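Posico Ina finger set for bin handling
Set-up, care and replacement

12 shares | 3 comments

The Ina finger set is made for mobile robots which take plastic bins from gravity flow racks and put them back. One set contains a left finger, a right finger, four screws, two alignment pins and a printed card with the settings. The fingers are black and are delivered as a matched pair, so please do not mix a finger from one set with a finger from another.

Order number for the pair: 587. Order number for the screw and pin kit: 319.

Mounting

Switch off the robot and wait until the gripper has no force before you touch the jaws. Clean the jaw faces with a dry cloth. Put the two pins in first, then the finger, then the screws, and tighten the screws by hand until the finger sits flat. The final tightening is done with the torque key, at the value printed on the card. Do not use thread glue on the pins. We have received several grippers in our workshop where the pin had to be drilled out, and this is expensive for the customer.

After mounting, open and close the gripper 30 times without load. Then check the screws again.

Teaching the rack position

The wrist camera must be taught again after each change of fingers, also when the new fingers look the same as the old ones. Drive the robot to the waiting point in front of the rack, open the jaws fully and save the reference view. Both finger tips should be in the view, because the software uses them for measuring the approach.
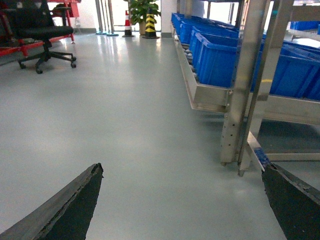 Choose a waiting point which leaves enough free floor for the base to turn. Then teach the lowest row of bins before the upper ones. Dragica Kadrić from our application team recommends to do the teaching at the time of day when the hall has its strongest light, and to repeat one approach in the evening. A shiny floor or polished steel can disturb the detection of the rack edge, and in such a case the exposure must be set by hand in the camera menu.

Care

Wipe the fingers at the end of each shift with water and a mild soap. Solvents make the surface soft. Small chips and a rough edge are normal wear and they do not change the grip, as long as the inner contact face is smooth. If you can feel a step with your fingernail on this inner face, order a new pair.

Every March we offer a check of gripper and fingers at our Musmont workshop. Please write to Zlatko Ristić and give the serial number of the gripper.

Delivery

Normal delivery time is 5 working days. Customers of Lazarević order through their own service desk, with the same order numbers.

Text revised 18 November 2019. The Welsh version of the settings card is available from Efa Bevan on request.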